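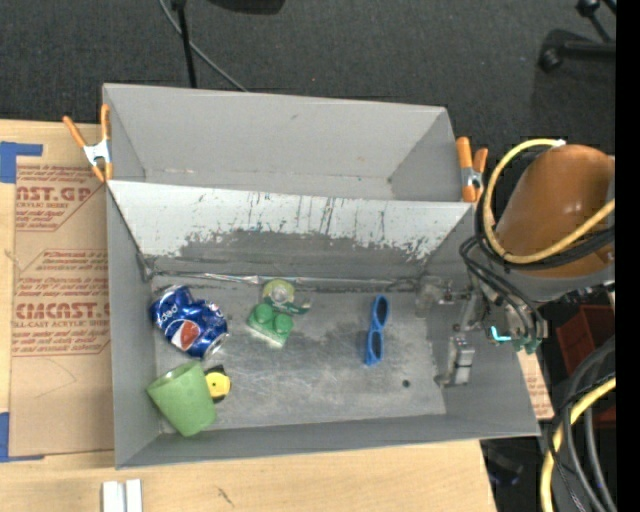 Kittipong Sitthichai

Flamcombe Under-Bench Divided Bin, 54 L

Colour: grey. You may have it in any other colour you like, provided you paint it.

We started selling the Flamcombe after the old Brondside was discontinued, an event that caused more grief among our regulars than I'd have predicted for a tub. The Brondside had a lid that didn't fit and a handle that bit. People loved it. The Flamcombe has no lid at all, so that's one argument settled, and the handles are moulded into the rim where your fingers can find them in the dark.

It was designed for sheds, garages, club kitchens and the sort of laundry where things get put down in March and found in November. Two compartments, one wide and one narrow. Most customers put cans and bottles in the wide side for the container refund and keep the narrow side for whatever their council has decided about soft plastics this month. One bloke in the hills keeps kindling in his. We didn't ask about the other half.

What you get

Capacity: 54 litres, both sides together
Compartments: 2, fixed
Weight empty: light enough to carry, heavy enough to stay put in a breeze
Feet: four, rubber, push-in
Lid: no
Wheels: see below

About the wheels

There is a wheel kit. It's made by Andmont, it costs nearly as much as you'd hope a wheel kit wouldn't, and it comes with instructions in a language I would describe as diagram. Once on, it rolls nicely over concrete and paving. It does not roll over gravel, lawn or the dog's hose. If you have a flat floor and a bad back, buy it. Everyone else can save their money and lift.

Cleaning

Hose, dish soap, stiff brush. Leave it upside down on the grass until it's dry. The corners are rounded, so there isn't much for old beer to hide in, but give the divider a scrub on both faces while you're there. Please don't use the pressure washer from a hand's width away and then ring me about the finish.

Cans: to crush or not

I get this one every Thursday, when the depot run is on people's minds. Check with your own depot before you stomp on anything. Some want the barcode readable and the can more or less can-shaped, and will hand a flat one back to you with a look. If yours doesn't mind, crush away and you'll fit a good deal more in the wide side.

Will it fit under my bench?

Measure the bench. I know it's a standard bench. Measure it anyway — I've taken back 2 bins this year from people with standard benches, and both of them had a shelf they'd forgotten about. The rim needs a bit of clearance if you want to get your arm in without taking the whole thing out.

Delivery and pickup

Pickup is from the Karagiannis yard, through the side gate, any time before 4 pm. Ring the bell and then ring it again. We deliver within the metro area, and country orders go by freight, which takes as long as it takes. The last shipment was 700 bins and they're stacked in the back shed, so stock isn't a problem. Walking to the kettle is.

Spare feet are sold in bags of four. You'll lose one first.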